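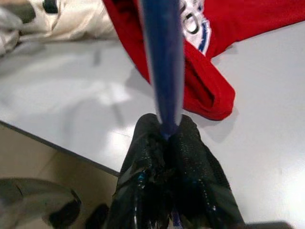

Most gripper comparisons start with payload, and I think that is the wrong place to start. I spent July switching between two sets of fingers on the same arm, the Ornov pair and the Berell pair, and payload never came up once. What came up was the surface of the pads. The black fingers with the pebbled texture are my pick, and a long, thin blue thing held upright between them, with red fabric lying on the white table behind, is the kind of job I would judge any gripper on. A thin object gives the pads very little to hold.

Higinio Montes disagrees with me. He ran 1,376 grasps on the smooth Berell pads at Undilthorpe and lost 284 of them, and he says most of those were bad approach angles. He may be right about the angles. But an approach that is a little off is normal in daily use, and a pad should put up with it.

The other thing I would change is where people put the camera. Yoon-hee Yoon likes an overhead view for everything, and for sorting boxes I have no complaint. For small parts I want the camera at the wrist - close enough to see the contact, even if the object blurs and blocks part of the view.

Texture does cost something. It picks up lint, and it needs wiping more often than a smooth pad. I would still buy it first and worry about the Han controller upgrade next year.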